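Student Project Report: Reward Timing in a Small Puzzle Platform Game
Game Design, second year
July 2022

14 shares 3 comments

1. Introduction

Our group made a short puzzle platform game with the title Brornitari. The player controls a small character who repairs the old lifts of a mountain town. The project had to be finished in one semester, and it had to include a test with players from outside our class. We were four students: two worked on the code, one on the levels, and one, the author of this report, on the rewards and the play tests.

The question we chose is simple. When a player collects coins and opens new tools, how long should the waiting time between two new tools be? In many games on sale we felt that the first hour gives too much and the later hours give too little. We wanted to see if this is also a problem in a game of only 12 levels.

2. The game

Brornitari was built with Medus, the engine which our department uses for teaching. It is not a large engine, but it saves a level quickly and it can write a log file of every action. The log was the main reason to choose it.

The player begins with a jump and a rope. Later there are a magnet, a lamp and a pair of heavy boots. Each tool is bought in the shop of a character called Gallagher, who sits at the bottom of the first lift. A tool costs 200 coins in the early levels and 1000 coins in the last part. A player who searches every corner can collect 2000 coins in total before the final lift.

We made two versions. In version A the coins come in a regular way, nearly the same number in each level. In version B there are few coins in the easy levels and many in the difficult ones.

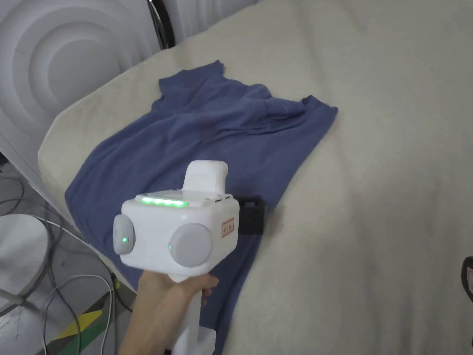
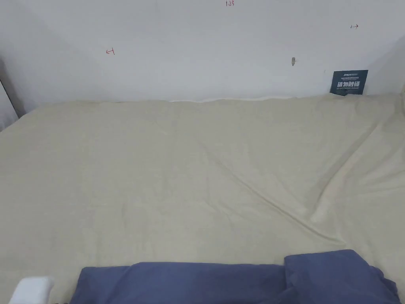 The blue T-shirt on the padded surface (first picture) and the pale sheet with its long crease (second picture).

3. Play tests

The tests were done in the computer lab and at the student game evening Fenomeo. Every player received one version only and was not told that another version existed. We gave no help, except when the game stopped working. This happened mostly in level seven, where the rope could go through the wall. We repaired this mistake after the first week, so the early logs of level seven are not used in the results.

After removing the broken logs we had 428 complete levels in the data. For each one we saved the playing time, the number of restarts and the coins. At the end the player answered a short form with five questions.

4. Results

Players of version A bought the magnet earlier and used it more. They also stopped looking for hidden coins after the middle of the game. Several of them wrote in the form that they "already had enough".

Players of version B restarted more often, but they visited more rooms. The heavy boots were the favorite tool in this group, although they make the character slow. We did not expect this. One explanation is that the boots come directly after the hardest lift, so the player feels some pride about them.

The lamp was not popular in either version. Its light is too weak and the dark rooms are not really dark on a bright monitor.

5. Problems

The biggest weakness is that our players were mostly students of the same department, and they know platform games well. A younger player or a beginner would maybe give up in version B. The second weakness is the music, which was added late and became louder in version B by mistake. We cannot say how much it changed the answers.

6. Next steps

We will keep version B as the base and add more coins in levels two and three. The lamp will get a wider light. A new test is planned for September with the first-year students, and the form will then include a question about which games the player usually plays.

3 comments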